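May, late evening

Drove out to the Ekberg tack sale this afternoon with Huiling, against my better judgment. The flyer promised riding boots at the best prices of the season. I have read that same line on every flyer since I started buying my own boots, so either the prices keep dropping forever or somebody owns a rubber stamp.

The pair I went for was the Skarlow field boot, brown, tall, the one Poul keeps going on about. Tag said 277, crossed out, with 133 under it in red. I asked the girl at the register when they had last sold at 277. She said she'd only been there since spring. Fair enough. I tried them on anyway. The left one was fine. The right one pinched across the instep, and the answer to that was the usual "they'll give." My last pair never gave. I gave, mostly at the heel, and went through a box of bandages before I sold them to Tianyou for less than I want to write down.

Huiling tried to get me into the Ulteck paddock boots at 89. Zipper up the front, elastic at the sides, and a card hanging off the laces that called them waterproof and breathable. I'd like to meet the boot that is both in our lower field. She bought a pair in her size and wore them out of the store. We'll see what she says after a week of mucking out.

I came home with saddle soap, two hoof picks and a gear bag, so the best price of the season cost me 68 dollars and I still have no boots. 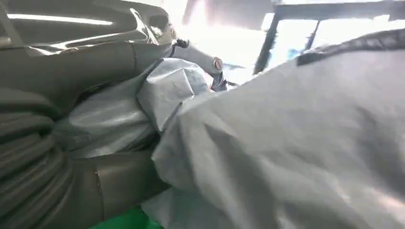

Wrinkles and all. Light gray on the right, dark gray on the left.

The bag I do have some hopes for. It has a separate pocket for the helmet and the bottom is stiff enough that it stands up by itself. The strap is where these things always go, though. I pulled hard on both rings before paying and the man behind me in line gave me a look. Let him. He was holding three show shirts and hadn't checked a single button.

Called Jinfeng after supper to ask about resoling my old boots. He says Yan, the repair place behind the feed store, will do it if the welt is sound, and that mine probably is. "Probably" is carrying a lot there – he hasn't seen them since last fall. Weidong had his done at the same place and says they came back half a size smaller. Then again, Weidong leaves his next to the wood stove, so I don't know that I'd blame the cobbler.

Will take them in before the weekend ride if I can. Need to find the other boot tree first. Also owe Huiling for gas, and she wouldn't say how much.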